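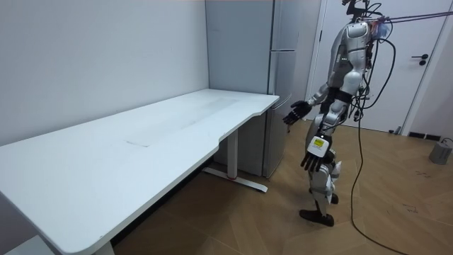
Whole-body planner treats the desk as a plain box and won't let the hand near it. We run the Plistance planner on a humanoid, with a collision scene built by hand from measurements. The desk has rounded corners and a shallow cut-out in the front edge, so the hand can be in clear air beside the corner and the checker still reports contact. Padding is 9 mm. I've tried dropping it to zero and the arm still stops short. Is there a setting for this, or do I have to model the desk properly?

Posted by fulex_lab

Trerinstead
Model it properly. A box fills in the corners and the cut-out, and padding only adds to that. Extrude the top from a 2D outline and split it into convex pieces, then add the legs as separate boxes. Ours came to 186 triangles and check time hardly changed. Leave the padding at 9 until you've compared the new model with your depth data. 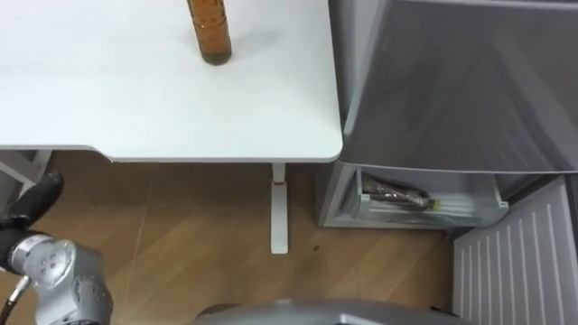
Also look at anything in the room that opens. A fridge drawer that's shut in your model and partly open in real life is a worse problem than a corner. Give it a prismatic joint and update the value from perception before each plan – we do it at the start of the query and reject the plan if the value is older than 100 ms.

Nwosu
Just raise the sample count to 2000, worked for me.

Trerinstead
More samples won't help if the goal itself is in collision. Check that first, fulex_lab. The planner log will say "goal invalid" if that's the case.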